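Open day at the Curel Street print works
Sep 5, 2019

The Pirora Writers' Circle doesn't get out much. We tend to meet, apologise for not having written anything, and go home. So when Bernice Mensah organised a visit to Shenoy, the small press that prints half the poetry sold in this province, the sign-up sheet filled before she'd found a pen.

Katalin Magyar runs the place and met us at the loading door in an apron older than our youngest member. She started with the paper store, where we were asked not to touch anything, and then with the folding machine, where we were asked again, by name in my case.

A typical poetry title there has a run of 125 copies. The bestseller, a history of grain elevators, has sold 1161, and the poets among us went rather quiet at that. Subbarao Bhat wanted to know whether his next collection could include more elevators.
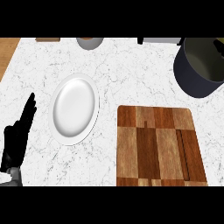 After lunch we were let loose on the slush pile, or at least the shelf it lives on. Shenoy gets up to 388 manuscripts a year and takes two. Augustina Abugri reads every one of them, first page to last, and she was kind about it in a way I found alarming. Her advice was to number the pages and leave out the cover letter from your mother.

Senthil Rajan then bought a misbound novel from the seconds bin. Chapter nine comes before chapter four, and he says it's much improved.

Parking is free behind the building if you ignore the sign. The next open day is in June, and Bernice has the sheet. Bring your own pen.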